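# 手把手教机器人叠毛巾:本期示教进度

*Grondetus 内部通讯 · 2025年10月5日*

这个季度,Clirov 小组的主要工作是叠毛巾。几位读过不少书的成年人,每天戴着手柄站在桌前,教一台机械臂做一件我们小时候被母亲骂两句就学会的事。 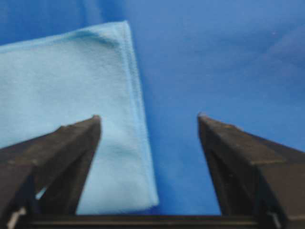
有读者上期来信说,既然叠毛巾这么简单,为什么不干脆写个程序,抓哪里、抬多高、往哪边放,一行一行列清楚,何苦让人去当提线木偶的线。信写得很客气,末尾还附了一份伪代码,共两行,第二行是“重复直到叠好”。

我们把这两行贴在了工位旁边。第一行我们大致能做到,第二行里的“叠好”二字,组里为此开了三次会。对折之后边差多少算齐?中间鼓起一块算不算?有人认为能放进柜子就算好,有人认为要能摆到酒店浴室里才算好,双方至今相处得不太自然。最后写进规程的标准是:边角错开不超过一指,没有整层翻起,从上面看是个长方形。至于谁的手指,规程没写,目前默认用当天值班的人的。

## 两种教法

第一种是拖动示教。人握住机械臂的末端,带着它走一遍,关节角度和夹爪开合都录下来。好处是手感直接,夹爪碰到桌面时你立刻就知道,手腕会告诉你。坏处是布料这东西很认人,你一只手带着机械臂,另一只手总想伸过去把毛巾角捋平。录像里只要出现一只好心的手,这一条就得作废。九月初的作废记录里,“顺手帮忙”一项遥遥领先,排第二的是“忘记按开始”。

第二种是遥操作。人坐在旁边,拿着手柄,看着腕部相机传回来的画面操作。这样人手不进画面,录下来的东西和机器人将来自己看到的是同一个视角,训练时省去不少麻烦。代价是操作员得重新学习怎么用两根手指生活。腕部相机离夹爪太近,指头在画面里又大又黑,毛巾反倒像是配角。新手最常犯的错误是觉得已经夹到了,合拢,抬起,画面里两根指头庄严地捏着空气。

我们现在以遥操作为主,拖动示教只用来录几段开头的接近动作。两种数据混着用是可以的,但要在标签里写明来源。上个月有一批没写,负责整理的同事靠动作的风格去猜,猜得居然挺自信,复查时重标了将近一半。

## 数字

截至本期,有效示教一共65条,每条平均30秒左右。听上去不多,确实也不多。不过作废的没有算在内,喝水、换手和争论“叠好”定义的时间也没有算在内。

用这些数据训练出来的策略,在固定摆放的条件下成功率是68%。所谓固定摆放,就是毛巾已经折过一次,平放在蓝色台面上,朝向差不多。如果把毛巾随手一扔,让它从头开始,成功率我们也测了,决定等它好看一点再登。

失败的方式倒是很有教育意义。常见的一种是夹爪只捏住了上面一层,抬起来之后下面那层留在原地,像没听见闹钟。另一种是夹得太深,一次带起所有层,整条毛巾被端到另一边,工工整整地放下,什么也没有折。策略对此毫无察觉,下一步照常去抚平。从态度上讲,无可挑剔。

还有一类失败怪我们自己。操作员在示教时有个习惯,下手之前先停一停,看看角度,吸口气。这段停顿被原封不动地学了过去。于是机器人现在每次夹毛巾之前也会悬在半空想一会儿,有时想得太久,超时了。我们试过把静止的片段从数据里剪掉,剪多了它又变得很鲁莽,合爪早于到位。目前的折中办法是只剪掉开头的静止,中间的保留,同时请各位操作员想好了再动手。

## 给操作员的几条提醒

以下几条是从值班本上抄来的,措辞稍作整理,原文有些激动。

- 开始之前检查夹爪是否完全张开。半开着进去,指尖会把布边推走。
- 接近布边时放慢,靠近后先下降,再平移,最后合拢。三个动作不要揉成一个。
- 夹歪了可以在本条内松开重夹,这种纠正的片段很有用,请不要因为面子问题删掉。
- 每录完一条,把毛巾的位置和朝向挪一点。连续多条摆得一模一样,等于同一条录了很多遍。
- 手柄的扳机偏紧,Mousavi 型号的那只尤其如此,长时间用请戴护腕。
- 不要跟机械臂说“对,就这样”。麦克风开着,转写的同事已经提过意见。

关于纠正片段再多说一句。早先我们只留干净利落的示教,结果训练出来的策略一旦偏离了那条漂亮的路线就不知所措。把松开重夹、往回退一点再来的片段放进去以后,它至少学会了后悔。这批片段眼下占比还小,欢迎大家多犯一些认真的错误,并且把它们改过来。

## 接下来

十月的安排是把起始状态放宽,毛巾从折过一次的样子逐步过渡到随意摊开,再加入颜色和厚薄不同的几种布。浅蓝配深蓝台面的组合会继续保留,颜色相近时找边比较难,正好当作一道常设的坎。

Grina 项目组问能不能借用这套流程来教机器人套枕套。我们看了他们寄来的样品,枕套带拉链。回复正在起草,语气还在斟酌,争取一月之前发出去。

遥操作工位每天上午开放排班,表格在共享盘的老地方。愿意来试手的同事请自己填时段,不需要经验,会叠毛巾的优先。按目前的报名情况看,大家对自己这项技能的评估比我们预想的要谦虚,下午茶之后的时段全都空着。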